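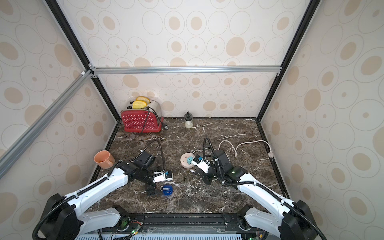 Can you leave a toaster plugged into a power strip all the time?
I wouldn't. A toaster pulls a lot of power, and most manuals want it straight in the wall. Mine comes out after breakfast, every day.

OK, on to the review. I've had the Bomesum two-slice toaster since May and I've made a frankly embarrassing amount of toast in it, so I feel ready to talk. Mine is the red one with the white polka dots. I wanted it the second I saw it, and then I spent two weeks pretending to compare it with sensible gray ones. It was 50 dollars, plus shipping from their warehouse in Toledo, and it got here in a box so stuffed with paper that I was finding bits under the couch for days!

First, the toast. The dial goes up to 5. On 2 you get a pale gold slice that takes butter nicely, 3 is my everyday setting, and 4 is for people who like to scrape. I tried 5 once and had to open the windows. Both sides brown pretty evenly, although the second round always comes out darker than the first (my old Irkell did that too, so maybe it's just toasters). Regular sandwich bread drops right in. The big sourdough loaves from the market don't fit unless I cut the slices in half, and bagels are a squeeze.

I like that the slices pop up high. With the Irkell I was forever fishing around for English muffins with a wooden spoon, and small stuff is so much easier now.

The cord is my main gripe. It's black and stiff and there's nowhere to wrap it underneath, so it flops around wherever it wants. A couple of clips would have fixed that. The chrome top also shows every fingerprint, and I've given up and just wipe it on Sundays. The crumb tray slides out from the back, so you have to turn the whole thing around to get at it, and if you forget which way is up you'll be sweeping.

My sister Sena Agbenyega has the Purine four-slice, and hers is faster, no question. But it takes up half her counter, and there's only one of me most mornings. Me, a mug of coffee, two slices, done.

I'd buy it again, probably in the same color. Four stars, and I'd make it five if they sorted out that cord. If you're feeding a family, get something bigger.

Posted Jul 24, 2020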